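Werkstattbuch: Schnelltest Bidico am Bruso, zweiter Anlauf

März, eingetragen von der Frühschicht

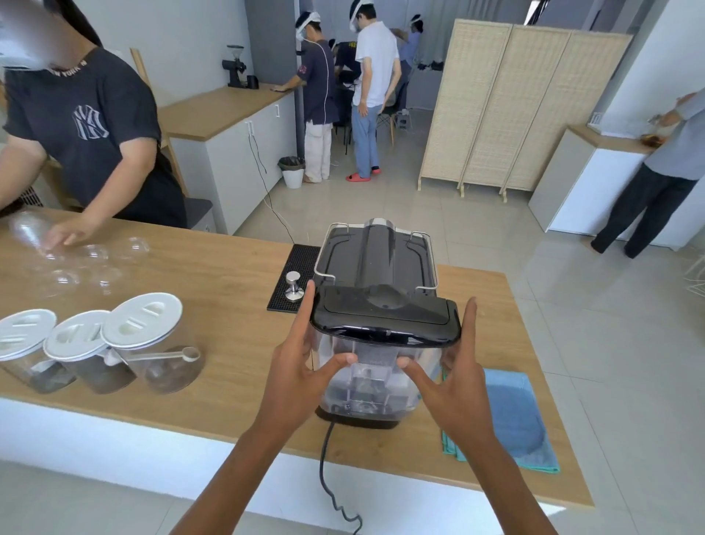
Aus der Spätschicht kam dazu gleich der Einwand, man könne einen Akku sehr wohl in wenigen Minuten beurteilen, das mache die halbe Branche inzwischen so, und wer jedes Mal leerfahren wolle, der solle bitte auch die Stunden an der Ladesäule bezahlen. Steht jetzt hier, damit es nicht heißt, die Gegenseite sei unterschlagen worden. Überzeugt bin ich davon nicht.

Ausgangslage: Der Bruso (Kastenwagen, elektrisch, aus dem Rücklauf) soll mit einem Batteriezertifikat in den Verkauf. Oberholzer hat uns dafür den Bidico überlassen, Stecker an die Diagnosebuchse, Fahrzeug auf Fahrbereit, Knopf drücken, nach 2 Minuten kommt ein Blatt mit grünem Balken. Auf dem Blatt steht eine einzige Zahl: Restkapazität 85 Prozent. Keine Zelltemperatur, keine Spannungsspreizung, kein Ladestand beim Start, keine Angabe, worauf sich die hundert Prozent beziehen. Brutto? Netto? Neuwert laut Prospekt oder laut Steuergerät? Im Handbuch wird das in einem Halbsatz mit »herstellerspezifisch« erledigt.

Erster Verdacht war, dass das Gerät überhaupt nichts misst und bloß den Wert ausliest, den das Batteriesteuergerät ohnehin führt. Also erst mit unserem alten Laptop an die Buchse und den internen Wert notiert, danach der Bidico. Gleiche Zahl. Umgekehrte Reihenfolge, wieder die gleiche Zahl. Das beweist noch nichts, zwei gute Messungen dürfen ja übereinstimmen. Komisch ist nur, dass auch der Rundungssprung an derselben Stelle kommt.

Gegenprobe mit Ladestand. Der Bruso stand mit 15 Prozent in der Halle, kalt durchgestanden über Nacht. Schnelltest: 85. Dann an die Wallbox, bei 50 Prozent unterbrochen, Wagen abgestellt, gewartet, Schnelltest: 85. Voll geladen, sofort getestet, also mit noch warmem Paket: 85. Oberholzer würde sagen, so stabil ist das Verfahren. Mir ist das zu stabil. Eine Messung am Innenwiderstand müsste bei so verschiedenen Temperaturen irgendwo zucken, es sei denn, sie wird sauber kompensiert, und dafür bräuchte sie die Temperatur, die im Protokoll nirgends auftaucht.

Danach der langweilige Weg. Von voll weg Richtung Proltilham, die übliche Runde mit Landstraße und dem langen Anstieg, Heizung aus, Tempo mit Begrenzer. Nach rund 50 Kilometern Pause, Werte abgeschrieben, weiter bis die Leistungsreduzierung kam. Energiemenge aus dem Fahrzeuglog. Zurück in der Halle über den geeichten Zähler geladen und die Ladeverluste nach unserer alten Tabelle abgezogen. Die Tabelle stammt vom Vorgängermodell, das ist ein Schwachpunkt und gehört dazugeschrieben. Der Bordlader im Bruso ist ein anderer, vielleicht besser, vielleicht auch nicht.

Ergebnis der Fahrt: deutlich unter dem Zertifikat. Ich schreibe absichtlich keine Kommazahl hin. Je nachdem, welche Verluste man ansetzt und ob man die Reserve unter Anzeige null mitrechnet, rutscht der Wert hin und her, und wer mir aus so einer Fahrt eine Nachkommastelle vorlegt, dem glaube ich die Stelle davor auch nicht mehr. Aber selbst mit der freundlichsten Rechnung komme ich nicht auf 85.

Was gegen meine eigene Messung spricht:

- Nur eine Fahrt. Wind von vorn auf dem Hinweg, auf dem Rückweg nicht gleich stark.
- Leistungsreduzierung ist kein definierter Endpunkt. Die Software entscheidet, wann sie dichtmacht, und eine einzelne schwache Zelle reicht dafür.
- Fahrzeuglog und Ladezähler lagen nicht so nah beieinander, wie ich es gern hätte. Beide lagen allerdings auf derselben Seite.
- Paket war beim Start wärmer als beim Ende der Ladung.

Zum dritten Punkt noch: Beim Laden hat die Säule zwischendurch kurz abgebrochen und neu angesetzt. Der Zähler lief laut Anzeige durch. Ob das Fahrzeuglog in der Zeit etwas verschluckt hat, weiß ich nicht. Beim nächsten Mal Log in kürzeren Abschnitten wegschreiben.

Die schwache Zelle beschäftigt mich mehr als der ganze Schnelltest. Unter Last am Anstieg geht die Spreizung sichtbar auf und schließt sich erst spät wieder. Im Stand ist davon nichts zu sehen, da sehen alle brav aus. Ein Test, der im Stand läuft, kann das nach meinem Verständnis gar nicht finden. In der Werbung zum Bidico heißt es »vollständiger Zustand in Minuten«. Unter vollständig verstehe ich etwas anderes.

Anruf bei Oberholzer, technische Auskunft: Das Verfahren sei validiert, die Unterlagen dazu seien leider nicht für Kunden bestimmt. An welchen Fahrzeugen validiert? Werde nachgereicht. Das wurde es beim ersten Anlauf auch schon. Auf die Frage, ob der Bruso überhaupt in der Freigabeliste steht, hieß es, die Plattform sei abgedeckt. Plattform ist aber nicht Paket, der Bruso wurde mit zwei Zelllieferanten gebaut. Welche Zellen unserer hat, steht auf dem Aufkleber am Unterboden, und der ist unter dem Steinschlagschutz nicht mehr zu entziffern. Teilenummer über die Software abfragen, falls das Steuergerät sie hergibt.

Bis dahin geht von mir aus kein Blatt mit grünem Balken in die Fahrzeugmappe. Wenn der Verkauf es unbedingt will, dann mit dem Zusatz »aus Steuergerät ausgelesen« und ohne unseren Stempel. Die Spätschicht ist anderer Meinung und darf das gern hier drunter schreiben.

Offen:

- Fahrt wiederholen, gleiche Runde, Paket vorher gleichmäßig temperiert
- Ladeverluste am Bruso selbst aufnehmen, alte Tabelle danach weg
- Bidico an ein Auto hängen, bei dem das Steuergerät nach Pakettausch nachweislich noch den alten Wert führt. Zeigt er den auch an, ist die Sache für mich erledigt.
- Oberholzer schriftlich nach Freigabeliste und Bezugsgröße fragen
- 12-V-Batterie im Bruso laden, war nach dem vielen Zündung-an schon müde

Letzte Einträge

Bruso: Klackern Vorderachse, Koppelstange oder doch Domlager
Bidico, erster Anlauf: Abbruch wegen Softwarestand
Ladezähler Halle, Vergleich mit Zweitgerät
Runde Proltilham: Umleitung und neue Referenzpunkte
Drehmomentschlüssel zur Prüfung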